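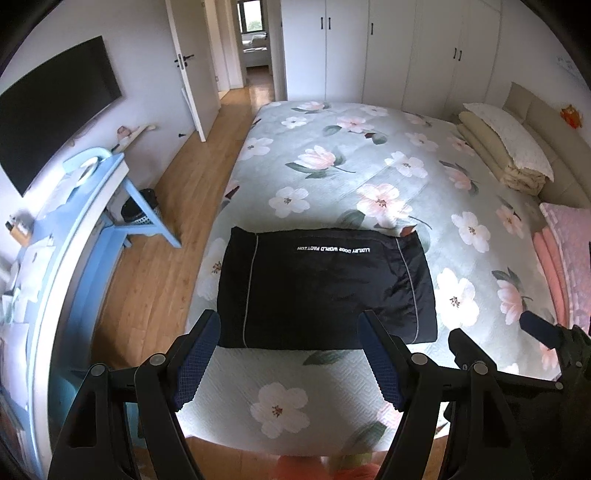 Chapter 4
Where Does the Cost of a Thing Go?

I taught introductory accounting for years before I worked out why this chapter trips people up. It isn't the math. The math is subtraction, and later on a little division. What trips people up is the word "expense," which you already know from ordinary life, and which bookkeepers use in a slightly different way.

In ordinary life, an expense is money leaving your wallet. You bought it, it's gone, you're a bit sad about it. In the books, money can leave your wallet and no expense happens at all (I know, I know). An expense shows up when you use something up. Between paying and using up there can be a gap of a day or of many years, and this whole chapter lives inside that gap.

By the time you reach the problem set you should be able to tell an asset from an expense, spread the cost of a long-lasting item over its useful life, and record the entry at the end of the period without peeking back at Chapter 3. Peeking is allowed, by the way. I still do it.

4.1 Two businesses, one kind of purchase

We'll follow two small companies through the chapter. Jestach is a guesthouse in the town of Ventura, owned by a couple who did their own books until the books got away from them. Prestano is a shop down the street that sells bed linens, mostly to walk-in customers and now and then to the guesthouse.

In June, Jestach spent $2,622 on new bedding for its rooms. That same month Prestano spent $2,461 restocking its shelves with very nearly the same goods. Same sort of stuff, same sort of money. And yet the two companies treat these purchases differently, and both are right.

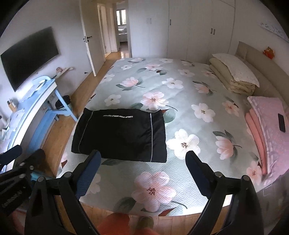
Bedding is a great teaching item, as it sits right on the border between things that last and things that don't. A bar of soap is easy, it's gone in a week. A building is easy too, since it'll probably outlive the bookkeeper. But take a quilted bedspread like the mint-green one with the big pale blossoms, spread over a double bed. For Prestano it's inventory, something held for sale, and its cost sits on the balance sheet until a customer carries it out the door. For Jestach it's equipment of a humble kind. It goes on a bed, guests sleep under it, it gets washed and washed again, and a little of its cost is used up with every month that passes. Nobody at the guesthouse ever plans to sell it.

So the first question to ask about any purchase is what the business means to do with it. The object alone won't tell you. I've seen students stare at an invoice as if the answer were printed on the back, and it never is.

4.2 The matching idea

Suppose Jestach expects its bedding to last 2 years. If the owners charged the full $2,622 to June, then June would look terrible and the following months would look wonderful, even if the same number of guests stayed in every one of them. A banker reading those numbers would get entirely the wrong picture of how the place is doing.

Matching fixes this. We spread the cost over the months that get the benefit. Two years is 24 months, and $2,622 divided by 24 comes to $109.25, so each month carries $109.25 of bedding expense. Calm and a little boring - just how we like it.
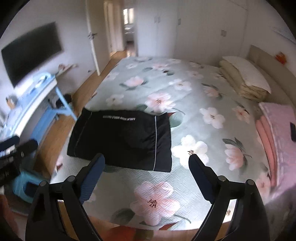 Does every small purchase have to be spread out like this? Small items can go straight to expense on the day they're bought, as long as the business sets a dollar limit and sticks to it. Jestach set its limit at $55. A single pillowcase falls under that line and gets expensed right away, while the big June order goes well over it and gets spread.

That limit is a judgment call, and you'll run into different ones at different companies. Flerkimar, the hotel group we'll meet in Chapter 9, sets its limit far higher, and for a company of its size that makes good sense. Pick a limit, write it down, and don't move it around to make a bad month look better!

Before you go on to 4.3, grab a sheet of paper and list five things you bought this past month. Next to each one, write down how long you expect to be using it. Keep the sheet handy. We'll turn it into journal entries in the next section.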